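3.2 Small things on a shared table

Sorting small desk goods is a lovely task to study, and we were happily surprised by how much the first layout shapes everything that comes after it. Our layouts follow the Skarnley scheme, with loose items kept apart from the baskets.
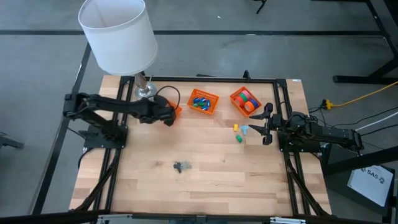
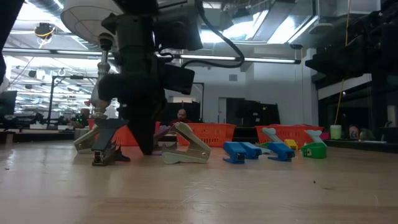

Figure 4. Light wooden tabletop, orange plastic baskets and small items.

6 min read

The baskets in Figure 4 (first view) stand in a loose row near the far edge of the table. We like this row a great deal! The right basket, with its colorful rolls, can be read at a glance, while the blue, green and white items in the middle one sit in a small pile and take a closer look.

The second view is our favorite test of what "the same kind of thing" means. Staple removers come in dark gray, beige, cream, bright blue and yellow, some upright and one on its side, and a green stapler closes the row at the right. Should it go with them? Bassi and Pace (Raffaele Bassi and Cosimo Pace, who wrote the Lahlou sorting notes) group by use and would split it off. Grouping by color puts it somewhere else again.

We collected 152 layouts, of which 29 mix two kinds of goods in one row. Those 29 are the most fun to work with, and Section 4 starts with them.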